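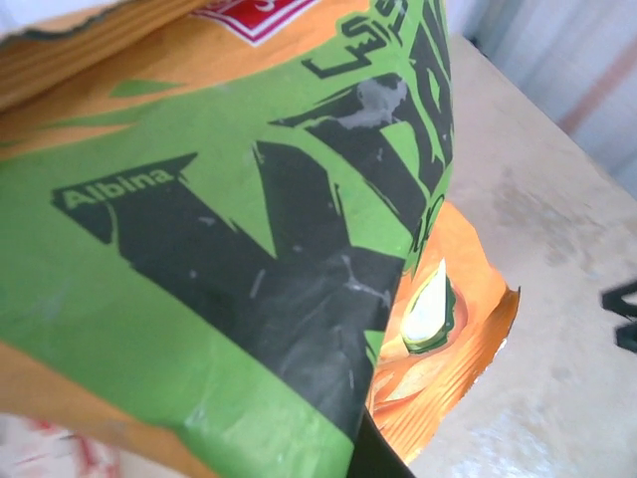
Urside: Roboter sollen das Einpacken von Knabberzeug lernen

Urside, 30. August 2019. Die Firma Wosar lässt in ihrer Halle in Urside seit dem Frühjahr Snacktüten in Pappbecher stecken, immer wieder und unter Aufsicht von Menschen. Bis jetzt sind 2.284 Durchgänge aufgezeichnet. Mit ihnen soll ein Lernverfahren gefüttert werden, das die Bewegung später ohne Anleitung ausführt. Wann dieses Später eintritt, wollte das Unternehmen am Montagetisch nicht sagen.

Gesteuert werden die Arme vorerst von Hand. Eine Bedienerin führt sie durch die Aufgabe, Kameras und Motoren liefern die Daten, dann wird neu aufgebaut. Für einen Durchgang sind 60 Sekunden vorgesehen. Wer länger braucht, bricht ab und fängt von vorn an. Die abgebrochenen Versuche werden gesondert abgelegt, in die Gesamtzahl gehen sie nach Angaben von Projektleiterin Candela Ortuño nicht ein. Wie viele es sind, steht in keiner der Unterlagen, die Wosar bisher herausgegeben hat.

Folientüten gelten in der Branche als unangenehme Ware. Sie knittern und spiegeln, und nach jedem Zugriff haben sie eine andere Form. Ortuño hält sie gerade deshalb für geeignet. »Eine Dose zu greifen, beweist wenig«, sagt sie. Ob ein paar Tüten auf immer demselben Tisch mehr beweisen, ist eine andere Frage. Tischplatte, Stoffwände und Beleuchtung bleiben während der Aufnahmen unverändert. In einem Lager sieht es selten so ordentlich aus.
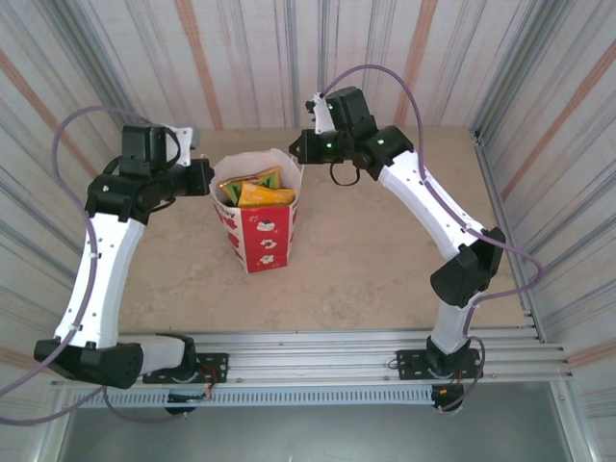 Nilton Villca hält den ganzen Ansatz für zu eng. Mit 50 Beispielen könne man einem solchen System eine hübsche Vorführung beibringen, mit ein paar Tausend eine längere, meint er. Entscheidend sei, was geschehe, wenn die Ware wechsle oder der Becher ein Stück weiter links stehe. Dazu habe er von Wosar noch keine Zahl gesehen.

Das Unternehmen verweist auf den nächsten Abschnitt. Bis November soll eine zweite Station unter dem Projektnamen Trolterside anlaufen, mit anderen Behältern und wechselndem Licht. Danach ist ein Test mit 100 Versuchen geplant, bei dem niemand mehr eingreift. Welche Quote als Erfolg gelten soll, ist laut Ortuño intern festgelegt. Veröffentlichen will Wosar sie erst mit dem Ergebnis, was es erlaubt, sich die Messlatte im Nachhinein passend zu hängen.

Als Abnehmer ist der Großhändler Alvarado im Gespräch. Dort gibt man sich zurückhaltend: Unterschrieben sei nichts, teilte Einkaufsleiter Jhonatan Cáceres mit, man habe sich die Anlage einmal zeigen lassen. Gepackt wird bei Alvarado weiterhin von Hand.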